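About Nismont

Nismont is a place for people who finish a TV episode and immediately want to talk to somebody about it. We publish episode guides, long essays, interviews with the people who make television (writers mostly, but also editors, composers and one very patient dialogue coach), and a weekly letter that goes out on Friday mornings.

We started in a spare bedroom in Nevville with a shelf of taped reruns and a fan newsletter called Crichton, named after the street. Valdemar Kjærgaard typed it and Lachlan Jardine did the layout, and between them they covered a hospital drama, two detective shows and a puppet series that ran for 21 episodes and vanished. Letters started coming in from people who loved that puppet series! Some of those readers still write to us, and a few of them now write for us.

The newsletter moved to the web the following September and took the name Nismont, after the fictional harbor town in that same puppet series. If you got the reference before we explained it, we already like you.

What we cover

Scripted television, old and new. We love a big prestige drama as much as anyone, but we also have a soft spot for shows that get left out of the conversation: daytime serials, regional comedies, Saturday morning cartoons, the courtroom show your grandmother never missed. Sânziana Moldovan runs the classics desk and has written our guides to early live drama, a period where so much is lost that you end up working from scripts, cue sheets and the memories of people who were in the room. Her pieces are slow to arrive and worth every day of the wait.

Ilham Farouk looks after comedy. Her series on the bottle episode began as a single post and is now in its third part, with a fourth on the way as soon as she can stop rewatching things.
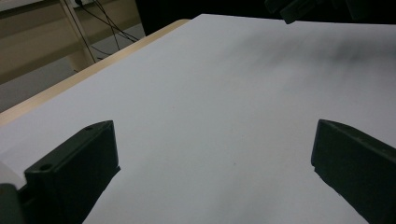
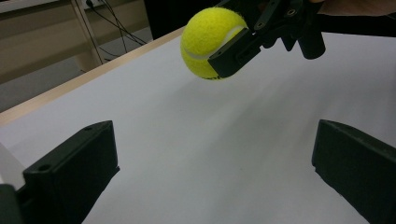
Ewan Chisholm edits the weekly letter and answers the mail. He came to us from a local paper where he wrote the listings page, and he still believes a good one-line summary is the hardest thing in the business. New writers get sent to him first. They usually come back with their opening paragraph gone and the rest of the piece in much better shape.

How we work

We watch everything we write about, all the way through. For a season review that means every episode, and for a series guide it means starting at the pilot even when two of us could recite it. Disagreements stay in – if Valdemar and Ilham can't settle on whether a finale worked, we run both pieces side by side and let you pick a team.

We mark spoilers at the top of each article with the last episode discussed. Corrections go at the bottom with the date we made them. If we have the wrong director on an episode, please tell us. We care about this stuff as much as you do.

Our archive search runs on Latix, a little indexing tool Lachlan built for the old newsletter and has been tinkering with ever since. You can look up a show by title, writer, year or theme composer. Searching by guest star is coming, and he is very excited about it.

Write for us

We read pitches all year. Send us a few sentences on the show, the thing you noticed, and why it has stuck with you. You don't need clips or a degree, and you don't need to have seen everything – a sharp 800 words on one scene beats a tour of a whole decade. We pay for every piece we publish and we reply to every pitch, though around the fall premieres it can take us a bit longer.

Corrections, pitches and puppet series memories all go to the same inbox, and Ewan reads them over breakfast.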